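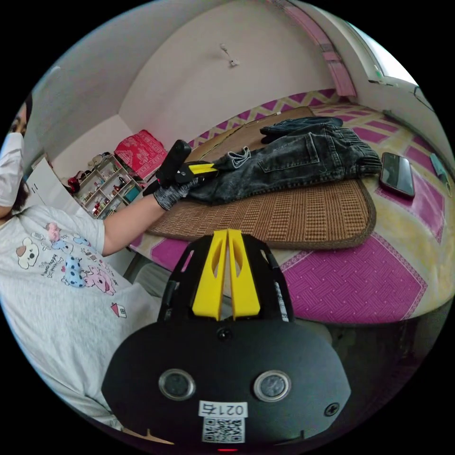 Jeans on the rattan mat, back pocket side up.

So the Cemeck raise finally landed in my inbox, and I have been grumbling over it for most of July. If you hold any of the small lithium names you probably know the drill by now. Trading halt in the morning, deck out by lunch, and then an email telling you how lucky you are to get a slice at a discount!

I bought my first parcel of 2000 shares back when everybody at work was talking about batteries (yes, I know, that should have been my sign). I added 500 more after the Udden drilling results came out, which looked great to me, and the price did nothing but slide from there. I still like Udden as a deposit. It's close to a sealed road, the grades held up at depth, and they already have the mining lease. What I don't like is paying for it twice.

The deck says the money goes to "early works and corporate purposes." Early works I get. Corporate purposes is where my eyebrows go up — they closed the second office last year and I thought that was the end of the big overheads. I read the whole thing with a coffee and couldn't find a number for it anywhere.

Then there's Fludeo, who were supposed to take a stake in the project and have gone very quiet. The last update had 2 lines on them. A year ago they got a full page and a map! Maybe they're waiting for prices to come back, maybe they're off looking at somebody else's dirt.

Anyway, I put in for 400 shares, way less than I was entitled to. My partner thinks I should have skipped it and topped up Lu instead, the boring nickel one that pays a dividend. Could be right. Lu has its quarterly out next and I want to see what they say about shipping costs before I move anything over.

If you took up your full amount, tell me why in the comments — I'd love to be talked into feeling better about this one.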